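The Basket Goes First

By the time the kettle clicked off, Maiara Sales had already decided that this was going to be the best lunch anyone had ever carried up Flumley Hill.

She got the big round wicker basket down from the top of the wardrobe (it had been holding scarves since December) and shook it over the back step. Out came one glove, a bus ticket and a quantity of fluff. Wonderful! She wiped the inside with a damp cloth, following the weave around and around until her wrist got tired, and set it on the counter to air.

"You're not taking that thing," said her brother from the doorway. "It's the size of a tractor wheel."

"It's a picnic basket."

"It's a basket. You're the one who says it's for picnics."

"That's how it works," Maiara said, and sent him off to find the blanket.

Then the sandwiches. Oh, she loved this part. She had bought the soft white loaf from Onard's, the one with the rounded top that you have to carry home like a baby or it gets a dent in it, and she cut it slower than she had ever cut anything. Three slices to a sandwich. Their grandmother Araújo had always done three, with the green on one side and the red on the other, and the middle slice there to keep the peace. Lettuce first, the frilly kind, with the frill poking out past the crust so you could see what you were getting. Then the next slice, then the tomato, patted with a paper towel and patted again, and a scrape of the pepper relish that had traveled all the way from Aunt Stuta's kitchen in a jar inside a sock inside a boot.

She pressed the lid slice down with her flat hand and listened to it sigh.

"Is there one without relish?" her brother called.

"No!"

"Good."

She cut each one straight through the middle and stood a half on its end to admire the stripes. Bread, green, bread, red, bread. It looked like a flag for a very small and happy country. She would have stood there admiring it until supper, but the bus to the foot of the hill left when it left, and there was the wrapping still to do.

Wrapping was where she and her grandmother used to disagree. Grandmother was a wax paper woman, string and all. Maiara liked the clear wrap, pulled tight across the cut side so it lay smooth over the layers, with all the spare gathered and twisted at the bottom where it could do what it pleased. She liked to open a basket and know right away which lunch was hers. The roll stuck, as it always did, and she had to pick at the end with a fingernail, turning it to the window to find the edge, and when it finally came free she let out a whoop that brought her brother back with the blanket over his head.

"What happened?"

"I found the end!"

"Of what?"

She showed him. He was more impressed than she'd expected.

They packed together after that. Blanket folded on the chair, apples in a paper bag, the flask lying down because it would not stand up, and a gap in the middle that he kept trying to fill with a soccer ball. Maiara took the ball out. He put it back. She took it out again and gave him the napkins to hold.

"The sandwiches go in last," she said. "On top, standing up, leaning on each other."

"Why last?"

"So they're the first thing we see!"

He thought about that while he put his shoes on the wrong feet and then the right ones. Outside, the hill had come out of the morning mist all the way to the top, green and enormous, with one white goat halfway up it. Maiara tied her hair back, checked the window again to make sure the goat was really there, and reached for the first sandwich.

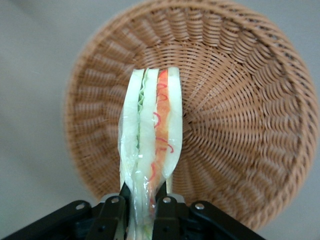

How do you keep a tomato sandwich from going soggy before a picnic?

Pat the tomato slices dry with a paper towel, spread a thin layer of butter or mayonnaise on the bread so the juice has something to get past, and wrap the sandwich tightly as close to leaving time as you can.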